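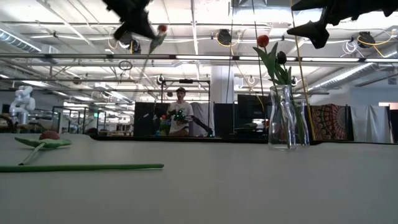
Barış Sönmez wanted to know whether we'd priced the second arm yet, and if not, why we were already arguing over grippers. Fair enough, and it got me to finally write this up and ask here.

Posted in Small Automation > Budgeting and Buying
4 min read

So the background. We're a small shop doing silk and artificial flower arrangements for hotels and waiting rooms, and I'm trying to put together an equipment plan for January. The job I want automated is the dull part: pick up a single stem, get it into a narrow-neck vase, go back for the next one. Tulips mostly, because the stems are long and fairly straight and they all come from the same supplier.

I have two quotes in front of me. Vulten wants $3928 for a two-finger gripper with the mounting plate and the cable set. Eston has a plainer two-finger one for a good bit less, but the fingertips are sold separately at $173 a pair, and their rep told me to plan on replacing them "as needed" (thanks, very helpful). The arm is a separate line and I'm fairly settled on that part. What I can't work out is how much to hold back for everything else. Vases, fingertips, a table, somebody to set it up. My boss wants one number and I keep giving her a range, and she's getting tired of me.

Also, is it dumb to buy one arm when we might want two later? Vulten will hold the price on a second gripper for five months if we sign for both now. That sounds nice but I'm wary of it.

Bovidlow

I did a plan like this for a place that packs dried flowers, so not quite your thing but close. The gripper was the easy bit! What ate our money was fingertips and vases. Stems are thin and slick, leaves get in the way, and the tips that came in the box were made for gripping blocks and boxes. We went through a lot of tips before we found a soft one that would hold a stem without letting it swing around, and I'd never put that in the budget at all.

So if it were me I'd take the Eston, buy five pairs of tips up front, and write that down as its own line. That's $865 at your price. Your boss can see it, and it doesn't come back to bite you in March as "that thing you forgot."

Glass is the other one. Clear vases look great and they are a pain for some cameras, so ask both companies what they've tested with before you pay for any vision package. I mean ask them to show you, with your own vase on their table. Ship them one. Ship them two, they'll break one. And send a bag of the real stems with the leaves still on, because a demo with a bare stem tells you very little. The leaves flop over the rim and get in the way of the next stem going in.

For the one number: I gave my boss the total of all the quotes plus a quarter of that total again, and told her the extra was for stuff we hadn't thought of. She grumbled and signed it. We used nearly all of it, mostly on setup days.

On the second arm, I'd wait. You don't know yet if the first one will keep up with a person, and two slow arms need twice the looking after.

Lai

go with vulten, had mine a while and no complaints. support picks up the phone

Eastside_Marnie

I agree with most of what Bovidlow said but not on the second gripper. Forget the second arm for now, sure. A spare gripper is a different question. If yours goes back for repair you have an arm standing there doing nothing, and you're still paying for the floor space and whoever was supposed to be running it. Ask Vulten if they'd hold the price on a spare without you signing for it. We asked our supplier that, and they said yes by email the same afternoon. I think they just like to offer the signed version first.

Two more things to put in the plan. A plain matte table is cheap and worth having, because shiny tops gave us glare all day. And put down hours for your own people. I had a whole spreadsheet of parts and not one line for me standing there laying out stems and emptying the vase again so it could have another go. That was most of my spring.

If you haven't asked for delivery times yet, do it before you send anything to your boss. Our tips took longer to show up than the gripper did.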